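Gerkine Opens Tabletop Resurfacing Service to Homes and Small Businesses

FEKLEY – Gerkine, a surface repair company based in Fekley, will begin taking orders in March for a new service that restores worn tabletops and counters without removing them from the room. The service, sold under the name Tranari, was previously available only to schools and office landlords.

Tranari uses a two-coat finish that is rolled and then leveled by hand. A standard dining table takes one working day, and the finish can be used the next morning. Customers can choose white, pale gray, sand or slate. Matte is the default, and satin is available for a small extra charge.

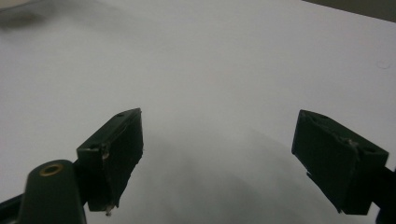
Gerkine was founded in 1996 as a floor sanding business and moved into furniture and counters as its office customers began asking for repairs between leases. Pale colors have been the most requested for several years, especially in shared work areas where desks from different suppliers stand side by side. A smooth, whitish-gray top with only a few faint marks on it, like the one shown, is the kind of plain look those customers ask for, and light gray will be offered to households at the same price as white.

The company resurfaced 1371 tabletops last year. Of these, 870 were in schools and 342 were in offices. The rest were in libraries and public meeting rooms. Gerkine said the household service was added after school and office employees asked whether the same work could be done at home.

Before a job is booked, customers send in the size of the table, the material if they know it, and a note of any burns, deep cuts or lifted edges. Gerkine replies with a fixed price within two working days. Solid wood, veneer and most laminates can be treated. Glass, natural stone and tops with a wax finish cannot.

Customers are asked to clear the table and move rugs at least three feet away. The crew brings its own floor covering and takes all waste away at the end of the day. Windows should be left open for two hours after the second coat. Light items can go back on the surface the next morning, but hot pans and heavy appliances should wait a full week.

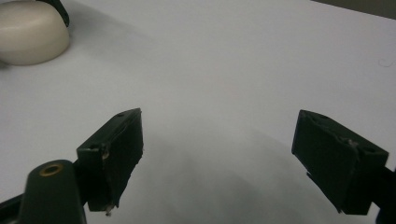

A plain white tabletop.

Everyday cleaning calls for a soft cloth and mild dish soap. Scouring pads and bleach will dull the finish and are not covered by the warranty, which runs for five years on household work and three years on commercial work. Small chips can be filled with a touch-up kit, included with every order.

The finish is made for Gerkine by Jaidee, which has supplied the company's floor coatings for the past eight years. Jaidee will also produce the touch-up kits.

Household appointments will be offered Monday through Saturday, starting at 8 a.m. The service will cover Fekley and the surrounding towns at first. Gerkine plans to decide on a wider area at the end of the summer. School and office customers with existing contracts will see no change to their schedules or prices.

About Gerkine
Gerkine repairs and refinishes floors, counters and furniture for schools, offices and homes. The company is privately owned and has its workshop and showroom in Fekley. Color samples can be viewed at the showroom during business hours or requested by mail.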